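4. Setting up the shared table

Do this before you plug anything in. One table per set-up, on the flat part of the floor, away from the railing. Takes 15 minutes if the stand is already put together.

1. Clear the tabletop and wipe it down. Let it dry.
2. Put the metal stand down first. Post straight up, clamp snug – don't overtighten.
3. Coil the spare cable at the base of the stand. Nothing hanging over the edge.
4. Tripod stand goes further back. Keep its cable in a loop next to it.
5. Fold the cleaning cloth and leave it by the tripod. Not on the clamp, not on teh floor.
6. Put the bin on the floor beside the table.

Note: the Gilex clamp fits posts from March onward only. Older posts need the adapter, part 162.

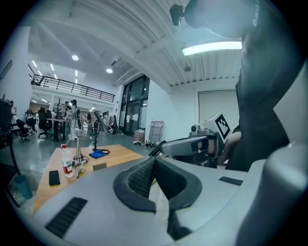
Fig. 2. Table with stand, tripod and cloth in place. Bin on the floor alongside.

Personal items. Phones can stay on the table, face down, sound off. Bottles too, caps on tight.

CAUTION: Keep drinks clear of any cable that is plugged in. If somthing spills, switch off at the wall first, then wipe.

7. Check the post again after loading the clamp. If it leans, take the load off and start over from step 2.
8. Walk once around the table. Any cable you can catch with a foot – move it.

End of day: unplug, coil, empty the bin, cloth back in its place. Stand stays up unless the table is being moved.

Replacement cloths and clamps: order from the Fulport store, allow 2 days.

Sheet revised 25th May. Bin older copies.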